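Poltenville Community Hall Users Group
Minutes of the November meeting, held Wednesday, 7:00 p.m., small meeting room

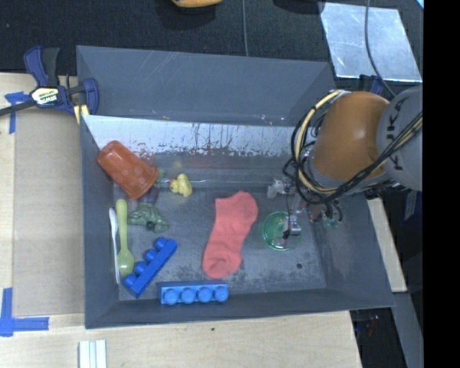

1. Minutes of the previous meeting
Approved with one correction. Item 4 should read "boiler return valve," not "boiler relief valve."

2. Heating
The Metmont unit has been serviced. The contractor's report notes scale in the heat exchanger and recommends a flush before the spring. The thermostat in the main room reads 2 degrees high and will be recalibrated at the same visit. Users are asked to leave the setback schedule alone. Anyone needing heat outside the schedule should use the override button, which resets at midnight.

3. Roof and gutters
Durrani submitted a quote of $900 to clear and reseal the north gutter. The quote excludes the downspout at the kitchen corner, where the bracket has pulled out of the brick. Agreed to request a revised quote including the bracket. Decision deferred to the next meeting.

4. Floor
Pletska has confirmed that the main room floor can be screened and recoated without full sanding. The hall would be closed for 6 days, including curing. Morning groups prefer the last week of the school break. Evening groups had no preference. Chairs are to be carried, as dragging has marked the finish near the stage.

5. Bookings
The hall was booked for 108 hours in the period. Two groups overran their slots. The secretary will recirculate the booking terms, drawing attention to clause 3 (setup and cleanup fall within the booked time).

6. Storage
The closet under the stairs is full. Shelf space will be reassigned by group and labeled. Unlabeled items still there at the next meeting will be moved to the lost property shelf. The folding tables stay where they are.

7. Other business
The outside light on the parking lot side comes on late. Sensor to be checked.
A request for a second key to the kitchen was declined.

Actions
Revised gutter quote: secretary
Closure dates to Pletska: bookings
Shelf labels: all groups
Light sensor: maintenance

Meeting closed 8:25 p.m.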